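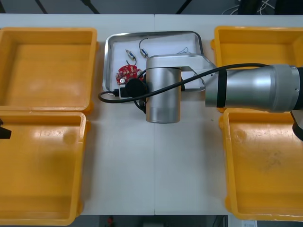
4.2 Sorting from a shared tray. The second task measures how well the policy picks small electronic parts when they are not laid out in advance. Each trial starts with a shallow metal tray between four yellow bins, and the operator places a handful of parts in it by hand. In the trial in Figure 3 these include two small motors and a red circuit board, with a tangle of fine wires further to the right. Thin wires were the main source of error in our earlier tests at Halberg, so we kept them in every layout.

Figure 3. Workspace for the sorting task, with one arm over the tray.

We collected 200 demonstrations for this task. Lindiwe Gumede and Adom Ayaaba recorded all of them in November, using the Rellia control software. We held out 9 layouts for testing and ran each one four times. A trial counts as a success only if every part ends up in its assigned bin – partial sorts are reported separately. Failed grasps could be retried up to three times before the trial was stopped. The policy had no access to part labels during testing.

3 Shares 4 Comments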